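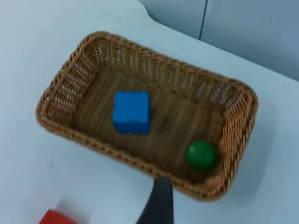
A woven basket on a white table.

Installing an offline speech model on a Grivitz development board

This guide explains how to load the Plosach speech model on to a Grivitz board and run it on the board's neural processor, without a network connection. It is intended for staff and students who have already completed the basic board set-up. Allow one hour.

Before you start

You will need a board with firmware from the May release or later, a USB-C cable and a computer with the Bulton toolkit installed. The model and its working files take up over 200 MB, so check the free space on the board first. Boards with older firmware will accept the files but will run the model on the main processor — the results are the same, but they arrive much more slowly.

Step 1: Connect the board

Switch the board off, connect it to the computer and switch it on again. Open the Bulton toolkit and select Devices. The board should be listed within a few seconds. If it is missing, try another port before reinstalling the driver.

Step 2: Convert the model

Select Convert, choose the Plosach file and set the precision to 16 bits. Lower settings are available, but they should not be used until a 16-bit version has been tested on the same board. Leave the remaining options at their default values and press Start. Do not disconnect the cable during conversion.

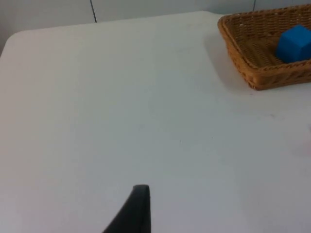 Step 3: Copy and test

Copy the converted file to the models folder on the board, then select Run Test. The toolkit plays 13 short recordings to the model and shows the text it returns for each, together with the response time. A response time below 200 milliseconds indicates that the neural processor is in use. If the figure is higher, open Settings, confirm that Acceleration is switched on and repeat the test.

Further help

Known faults are listed in the Poulain laboratory handbook. Questions about licences should be sent to Dong-geon Kang, who also issues replacement boards on Monday mornings. Please quote the serial number printed on the underside of the board.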